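Conness towel plant to close looms in December

22 May 2019

Vosetti will shut down weaving at its Conness mill in December, the company said in a short notice to staff. 101 jobs affected. Dyeing and packing stay open for now, no word on how long.

The mill has made kitchen and bath towels in Conness for two generations, mostly plain white cotton with a colored line for hotels and diners. Orders from the big hotel buyers have been dropping for years. Vosetti said the weaving work will move to a plant run by Mokano, its supplier on the coast, and that the old looms cost too much to keep running.

Workers were told at the change of shift. Some heard it by text before that. Severence terms have not been given out, though the notice promises a meeting "in the coming weeks" and says anyone with more than two years on the job can apply for a transfer.
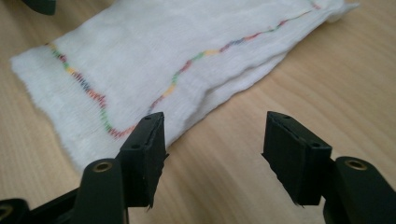 A weaver on the night shift said the transfer offer was no use to her, with the coast plant a four-hour drive away and two kids in school here. She said she would of liked to hear it from a person and not off a sheet of paper taped by the time clock.

The town has asked for a delay. A letter sent to Vosetti on Tuesday's deadline is out of the question, town hall said, so it went by fax this morning — no reply yet. The council wants the looms kept on through next summer and has offered to talk about the water bill, a sore point at the mill since the rates went up.

Yatsenko, the yarn dealer on Depot Street, also sells to the mill and said it would hold off on any cuts of its own until the fall.

The factory shop stays open. It has 2,000 towels left from a canceled hotel order and will sell them off starting next week, cash or check, limit of one bundle per household. Hours are on the shop door.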